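Workshop notebook — cup station
February 19, 2022
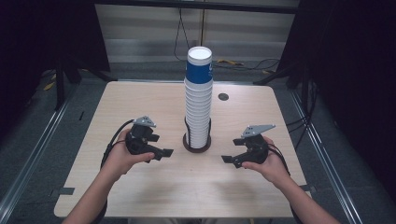
Carried on with the paper cup station for the Clodow tea room. We have been putting off a decision on the holder since November and the order has to go in soon, so most of today went to that.

Where it stands: the tea room wants cups out on the table, no cupboard, and people should be able to take one without knocking the lot over. A bare stack of nested cups is fine up to a point. Once it gets tall it leans, and the first person who pulls at an angle brings it down. Shabani Magesa had been using a cardboard sleeve cut from a mailing tube. It kept the stack straight but you couldn't see how many were left, and it went soft at the bottom after someone wiped the table around it.

The wire holder is better on both counts. The round base sits flat and the wire goes around the lower part of the stack only, so the upper cups are free to lift. You can see the rims all the way up and judge when to refill.

Notes from handling it:

Pulling straight up works most of the time. Cups from the Gristari carton sometimes come away in pairs. Twisting the top cup a little before lifting fixes that. Cups from the older Skestden carton separate more easily but the rims feel thinner, and two of them had flattened a bit in transit.

Steadying the stack with one hand and lifting with the other is the surest way, but people carrying a kettle won't do that. The holder has to do the steadying for them.

Loading is the awkward part. If you drop a full sleeve in from above it catches on the wire and the bottom cup gets creased. Better to tilt the holder toward you, feed the cups in low, then stand it up again. I'll write that on a card for the shelf.

Open end up or down? We went back and forth on this. Mouth up means you can take a cup and fill it without turning it over, and the stack goes into the wire narrow end first. Mouth down keeps dust out. Kerubo Kashindye prefers mouth down for anything left out overnight. My view is that the station gets used all day and the top cup can be thrown out in the morning. Left it as mouth up for now, colour band showing near the top.

Position on the table: keep it near the middle, well back from the front edge. The rounded edge is easy to lean on and sleeves catch whatever is close to it. Also keep clear of the small round hole toward the back on the right. If the kettle lead ends up going through there I don't want the holder base sitting on it. Kerubo suggested a ring of felt under the base so it doesn't mark the wood grain top. Worth trying, though felt will hold spills. Might look for thin cork first.

Stock check, for the order. Counted what is on the shelf: 183 cups, including the opened sleeves. The tea room went through 130 last week, which was a normal week, so we have enough for one more and a bit. Chege can supply the same wire holder under their part number 2418. I'd like one for the table and one spare, so 2 in total. Their smaller holder is cheaper but the wire sits lower and I don't trust it with a tall stack.

One disagreement to settle. Shabani wants the stack kept short and refilled every morning and again at lunch. I'd sooner have it tall and refilled once. The height is fine in this holder as long as nobody bumps the table, and that table does get bumped when chairs are pushed in. Suggest we try his way for a week and mine for a week, and write down each time it goes over or someone has to straighten it. Sheet is pinned inside the cupboard door, please use pencil.

Still to do:
Card with loading instructions
Cork or felt for the base, check the offcuts drawer
Ask Kerubo if the tea room wants a bin at the same table or by the door
Put the flattened cups with the paint mixing stuff
Send the order to Chege once Shabani has seen this page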